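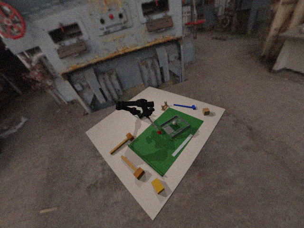 Minutes, Tretel project meeting
October 11, 2019
Present: Wanpen Thammasiri, Hywel Wynne (taking notes, so blame me for spelling)

1. Stick task in simulation

Wanpen took us through the new training runs first, and I'm going to get carried away here because I really liked them! The arm holds the stick with the red tip and has to work the ball on the green board, and everything else on the table (hammer, mallets, blocks) is clutter it should leave alone. She ran 1,674 episodes on the Rurness cluster. The policy trained with shuffled clutter failed 107 of them, and most of those were the tip catching on the gray frame. I asked if we could just lower the friction on the frame. Wanpen said no, quite firmly, and she's right, we'd be fooling ourselves.

2. Backgrounds

We went back and forth on the machine shop background. I worried the policy was using the big machine to work out where the board is. Wanpen wants to swap the background every episode and keep the lighting fixed, then do it the other way around. Agreed. She'll use 6 backgrounds to begin with, the machine shop being one of them.

3. Shadows

The arm's shadow lands right on the board and I think it's confusing the ball tracker. Wanpen isn't convinced. We didn't settle this one, so I'll rerun the tracker with shadows off and send her the plots.

4. Paper

Jammont workshop deadline is in November. Wanpen drafts the method section, I do related work (I owe her this from last time, sorry!). We're leaving the Nakpan comparison out until both policies have had the same training budget.

Actions
Wanpen: background runs, method draft
Hywel: shadow test, related work, ask Rurness for 2 more nodes

Next meeting once the background runs are finished.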